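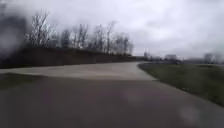
Outdoor Robotics / Accessories / Long-term Reviews

The Sundis lens care kit has been on our path-following robot since August, and I have now used up most of one box. The robot drives the service paths at our Murthorpe site on a camera and wheel odometry, so a dirty front window matters more to us than a worn tire.

You get a replacement window with a rubber gasket, four small screws, a bottle of water-shedding coating, a blower and 30 lint-free wipes. Fitting took me 12 minutes with the robot up on blocks. The gasket only seats one way and the paper guide shows it upside down, so go by the notch.

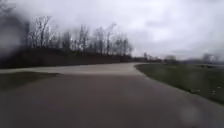 The coating is the part I have doubts about. Sundis says to reapply it every 200 hours of driving. On our paths it needed doing well before that, and once it thins out the drops stay put and turn into smears. Put on two thin coats and leave the second one overnight - a single thick coat dries cloudy and has to be polished off.

Path tracking is where I judge any of this. Our software looks for the line between pavement and grass, and it gives up when that line goes soft. Smearing toward the edges of the view, with the middle still clearer where the path meets the hedge line, is what I now treat as the signal to stop and clean.
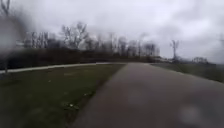
The older Soriano kit we ran at Elthorpe had a thicker window and no coating at all. It scratched less. Cleaning took longer, though, and the screws rusted. With Sundis the screws still look new after some 3,000 passes of the loop.

I'd buy the window and gasket again. I'd skip the bottle if they sold the parts separately, and so far they don't.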